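# Glossy black board shows every mark — can I keep it as a desk surface?

**posted by tallgrass_49 in Home & Surfaces**

I bought a large glossy black board secondhand to put on top of an old desk in my spare room. The desk underneath is scarred up and I wanted one flat, dark surface to work on. It looked great for a day. Now I see fingerprints, dust and a haze wherever I've wiped it.

The bigger problem is my mug. I drink coffee at the desk all day out of a brushed stainless steel mug with a pale green handle. It has a bare metal bottom and I think it is making fine scratches when it slides. They only show when the light comes in low from the side, but once I've seen them I can't stop seeing them. 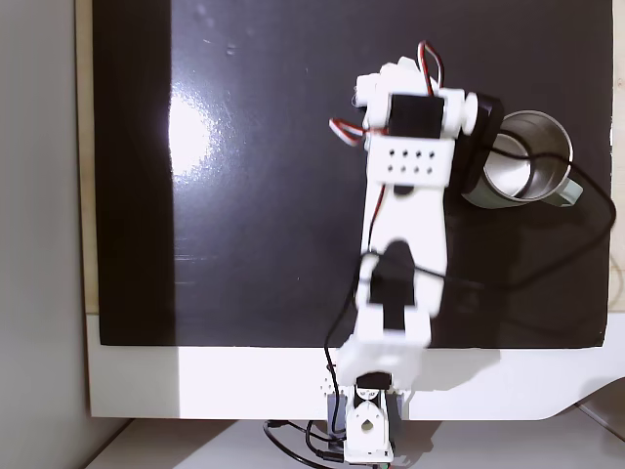

I've tried a paper towel with window spray, which left streaks, and a dry dish towel, which seemed to push the dust around. I don't know what the board is made of. The seller didn't know either. There was a Lauritsen sticker on the back but no model number, and I couldn't find anything that matched it.

What I'd like to know:

- What should I be wiping it with?
- Can fine scratches be taken out, or only hidden?
- Is there something I can put under the mug that won't slide or leave its own mark?

I'd like to keep the board if I can. A replacement cut to size at the Itell store in Bastedcombe was 277 dollars and I'm not spending that on a spare room.

---

**oldmill_kitchens**

Stop using paper towels first. They are rougher than they feel, and on gloss black that matters more than the mug does. Get two microfiber cloths, the short smooth kind sold for glasses or screens, and keep them only for this. Wash them without fabric softener, which leaves a film on the cloth and then on your board.

My routine for a black gloss counter I've had for years:

1. Blow or lightly brush the dust off. If you wipe while there's grit on the surface you are sanding it.
2. Wipe with one cloth dampened with plain water and a single drop of dish soap.
3. Wipe again with water only.
4. Dry right away with the second cloth, in straight lines.

Skip the window spray until you know the material. If it's acrylic, ammonia can cloud it. You can get a rough idea by tapping it with a fingernail. Glass feels cold and sounds sharp, acrylic feels closer to room temperature and sounds dull. Painted or laminated board is harder to tell, so look at the edge for a core in a different color.

On the scratches, it depends on the answer to that. Acrylic can be polished with a plastic polish and a lot of patience. Do a corner first and leave it overnight before you decide. Glass at that level I would leave alone. On paint or laminate you'll probably go through the shine and end up with a dull patch that looks worse than what you have now.

For the mug, lift it, don't slide it. I know that sounds obvious. A thin cork or felt coaster works, but turn it over and wipe it every few days. Grit gets stuck in the felt and then the coaster does the scratching. Silicone grips better but on mine it left a faint ring that took some soap to get off.

---

**benchdust**

just get a desk mat. cover the part you use and forget about it. mine is 30 inches wide, gray, no complaints

---

**R. from the flats**

I had a similar board and went through the same thing. I used Virnora plastic polish on it and the hairlines got fainter but did not go away. I also made one spot shinier than the rest, so now I keep a lamp on it.

Two things I'd add to the long answer above. Check any cables that lie across the board. Mine had a charger cord that dragged back and forth whenever I moved things, and the plug end had left more marks than my cup had. I clipped it to the back edge of the desk and the new marks stopped.

Also look at where your light is. I moved my lamp from the side to behind the monitor and most of the scratches can't be seen from the chair now. They're still there, but I don't notice them unless I'm dusting.

If you do go with a mat, lift it once in a while and clean under it. I left mine down from July until the holidays and the dust underneath had worn a dull strip along the front edge.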